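Unit 5: Pickling, Salt and the Trouble with Water

Read this before the November practical. It replaces the old handout, which told you to use "enough" salt and then blamed you for the results.

Why vegetables go soft

A cucumber is mostly water held in by cell walls and good manners. The walls are stuck together with pectin. Enzymes near the blossom end break pectin down, so trim a thin slice off that end. If you can't tell which end is which, trim both. The blossom end will not write in to complain.

Soft pickles also come from old cucumbers, weak brine and a warm shelf. Last year's class managed all of these in one jar, which is still on the shelf in the prep room, labeled "Kotside batch 23." Please do not open it.

Brine by weight

Weigh the salt. Spoons lie, and coarse salt and fine salt lie by different amounts. For a basic fermented pickle we use a 5 percent brine: 50 grams of salt for each 1,000 grams of water. Yes, purists, that is slightly under 5 percent of the finished brine. The bacteria have not raised the point.

You will see salt written as NaCl in the reading. Na is sodium. It is on the quiz every term and almost half the room still writes "nitrogen."

Use pickling salt or plain sea salt. Iodized table salt won't ruin anything, but the additives can cloud the jar and then you'll worry all week.

Fermented or quick

Two different things get called pickles. In a fermented pickle, bacteria eat sugars and make lactic acid, and you wait. In a quick pickle, you pour in vinegar and skip the waiting, along with some of the flavor. Quick pickles live in the refrigerator. A fridge pickle left in a cupboard is a science project, and that's a different department.

What goes in the jar
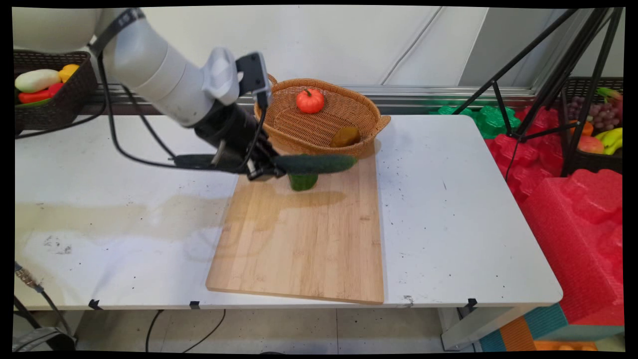 Firm, unwaxed and picked recently is the whole shopping list. Wax keeps brine out, so those shiny supermarket slicers are better in a salad. Peppers do well cut in strips with the seeds out. Left whole, they trap air and bob to the top, where mold is waiting for them.

Keep everything under the brine. A small glass weight works – so does a zip bag filled with brine, though it looks like a hospital.

For next time

Read the Skuvora packet to page 53 and skip the section on crocks, which goes on a bit. Bring a clean quart jar and a lid that fits that jar. Lab reports are due before we start.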